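Keltisow: Fragen und Antworten zum Greiffehler in Build 1070

Stand: April. Zuständig für diese Seite: Rosalind Kasprzak, Technischer Support

Mit Build 1070 unserer Simulationsumgebung Keltisow ist ein Fehler ausgeliefert worden, durch den ein Greifvorgang als erfolgreich gemeldet werden kann, obwohl kein Kontakt zum Objekt besteht. Die häufigsten Fragen dazu haben wir zusammengestellt.

Was genau ist fehlerhaft?

Keltisow vergibt nach jedem Schließen des Greifers ein Signal namens griff_ok. Es soll nur gesetzt werden, wenn beide Finger Kontakt zum Objekt haben und die Kontaktkraft über dem Schwellwert liegt. In Build 1070 wird die Kraft aus dem vorherigen Durchlauf nicht gelöscht. War dieser erfolgreich, kann der nächste den alten Wert übernehmen. Der Arm fährt dann mit leerem Greifer weiter und der Durchlauf wird trotzdem als gelungen gespeichert.

Woran erkenne ich einen betroffenen Durchlauf?

Am sichersten an der Objekthöhe. Vergleichen Sie im Protokoll die z-Koordinate des Objekts mit dem Zeitpunkt, zu dem griff_ok gesetzt wird. Bleibt die Höhe danach konstant, während die Hand steigt, ist der Durchlauf falsch bewertet. In der Zeitleiste fällt außerdem auf, dass das Signal schon während des Anfahrens erscheint.
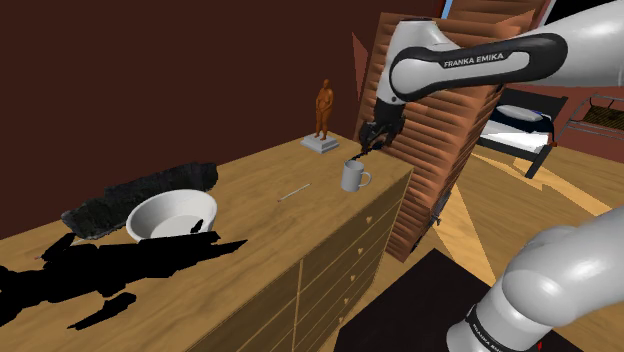 Das Signal griff_ok darf beim Anfahren in keinem Fall gesetzt sein. Prüfen Sie dazu das Einzelbild, das zum ersten gesetzten Wert gehört. Hängen die beiden Finger noch knapp über der Tasse, die auf der Kommode steht, und zeigt das Protokoll an dieser Stelle bereits den Wert 1, liegt der Fehler vor. Die Kollisionsanzeige hilft bei der Prüfung nicht weiter, sie wird aus einer anderen Quelle berechnet und war von der Änderung nicht betroffen.

Welche Versionen sind betroffen?

Nur Build 1070. Ältere Builds setzen den Kraftwert vor jedem Durchlauf zurück. Wer von einer älteren Version aktualisiert und gespeicherte Szenen übernommen hat, ist genauso betroffen wie bei einer Neuinstallation.

Wie ist der Fehler aufgefallen?

Gwendolyn Rosenthal aus unserer Testabteilung hat beim Abgleich zweier Testreihen eine Erfolgsquote gefunden, die zu den gespeicherten Objektpositionen nicht passte. In der zweiten Reihe waren rund 800 Durchläufe als erfolgreich markiert, bei einem Teil davon hatte sich das Objekt nicht bewegt. Eusebio Arango hat den Fehler danach auf eine Änderung in der Kontaktberechnung zurückgeführt. Die Änderung sollte die Rechenzeit senken. Ein automatischer Test für zwei aufeinanderfolgende Durchläufe ohne Neustart hat gefehlt.

Kann der Fehler an einem realen Roboter Schaden anrichten?

Keltisow steuert keine Hardware an. Ein Risiko besteht mittelbar, wenn Sie ein Steuerungsprogramm mit falsch bewerteten Daten trainiert haben und es auf einen realen Arm übertragen. Ein solches Programm könnte eine Bewegung fortsetzen, ohne dass etwas gegriffen ist. Nehmen Sie betroffene Stände bis zur Nachprüfung außer Betrieb. Die Schutzeinrichtungen der Anlage bleiben davon unberührt und dürfen nicht mit Werten aus der Simulation begründet werden.

Wie sieht ein korrekt bewerteter Griff aus?

Das Objekt muss von der Unterlage abgehoben sein und den Fingern folgen. Eine leichte Schräglage ist zulässig, auch wenn eine Tasse nur am Henkel gehalten wird. Die Bewertung erfolgt frühestens 100 Simulationsschritte nach dem Schließen.
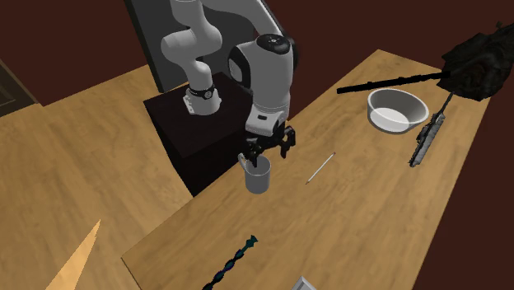
Muss ich meine Daten neu erzeugen?

In den meisten Fällen reicht eine Nachbewertung. Das Skript pruefe_griff liest die gespeicherten Objektpositionen und setzt griff_ok neu. Voraussetzung ist, dass die Positionen mitgeschrieben wurden. Bei Aufzeichnungen im Sparmodus fehlen sie, solche Durchläufe müssen verworfen werden.

Gibt es eine Übergangslösung?

Starten Sie die Szene vor jedem Durchlauf vollständig neu. Der Befehl „Zurücksetzen“ genügt nicht, er lässt den Kraftwert stehen. Der Neustart verlängert längere Testreihen spürbar. Bei Durchläufen mit mehr als 600 Schritten fällt er weniger ins Gewicht.

Sind die Erweiterungen Gamwood und Ferkov ebenfalls betroffen?

Gamwood übernimmt griff_ok unverändert und ist damit betroffen. Ferkov berechnet den Kontakt selbst. Dort ist nur die Übersichtstabelle falsch, die Einzelwerte stimmen.

Wann kommt die Korrektur?

Der korrigierte Build ist in der Endprüfung. Bis zur Freigabe haben wir 1070 aus dem Downloadbereich genommen. Registrierte Nutzer erhalten eine Nachricht an die hinterlegte Adresse.

Wohin melde ich ein abweichendes Verhalten?

Über das Formular im Kundenbereich, Betreff „Greiffehler“. Fügen Sie das Protokoll, die Szenendatei und die Buildnummer bei. Meldungen, die bis 15 Uhr eingehen, sichtet Floor Bakker noch am selben Werktag.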